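发件人：Naledi Mahlangu
收件人：家务自动化讨论列表
主题：回复：机器到底什么时候能替我收拾屋子？

Bonifacio，各位好：

先说声抱歉，这封信拖了好些日子才回，七月里家里来了客人，邮箱一直没顾得上看。你上次的问题我读了两遍，先引在下面，免得新来的朋友摸不着头脑。

> Bonifacio Vidal 写道：
> 洗碗机、扫地机我都有了，可孩子们吃的零食还是摊得到处都是。装盒、拿出来、再归类，这种活儿五岁小孩都会，为什么机器还不会？是钱的问题，还是本事的问题？
> 另外，Amparo 说 Hakitus 的夹爪已经能做了，有人亲眼见过吗？

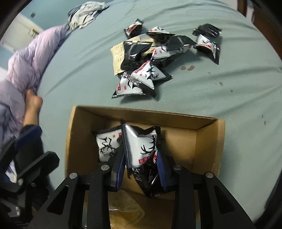
依我看，两样都有，不过本事占大头。我在 Pivel 做分拣那几年，最怕的就是软包装，硬盒子有棱有角，夹哪儿都差不多，软袋子一捏就变形，里面的东西还会跑。再加上反光，黑亮的袋面和锯齿封口叠在一块儿，像床单上那一堆，有的正面朝上，有的背面朝上，人眼一扫就知道哪个是哪个，程序却常常把两包认成一包。我们当时录了2,212次抓取，最后挑出来能用的只有1,170次，Benito 为这事跟我念叨了整整一个冬天（他大概到现在还没消气呢！）。

纸箱也是个麻烦。箱壁软，夹爪进去稍微歪一点就顶着了，而人的手碰到箱壁自己会让开，根本不用想。

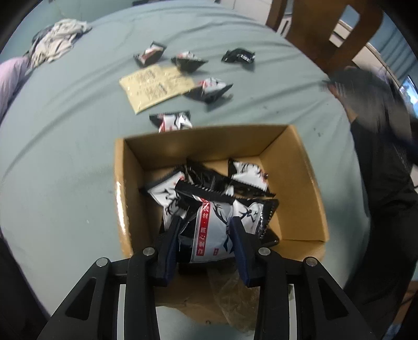 所以我的看法是，固定的台子、固定的箱子、同一种袋子，车间里现在就可以做，慢一点罢了。我们在 Marín 的那条小线，连着放500包，掉了20包，老板勉强点了头。换到家里就难多了，床上、地上、椅子旁边，今天一个样明天一个样，灯一关又是另一个样，我还不敢把自家的零食柜交给它。

至于 Hakitus 那套，我没亲眼见过，不敢乱说。Gonzalo Collado 去看过 Bastinska 的演示，好像两家用的是差不多的思路，Gonzalo 你要是在看信，麻烦出来讲几句，尤其想知道他们碰到两包粘在一起的时候怎么办。

Bonifacio，在那之前还是让孩子们自己收吧，替我问他们好。

Naledi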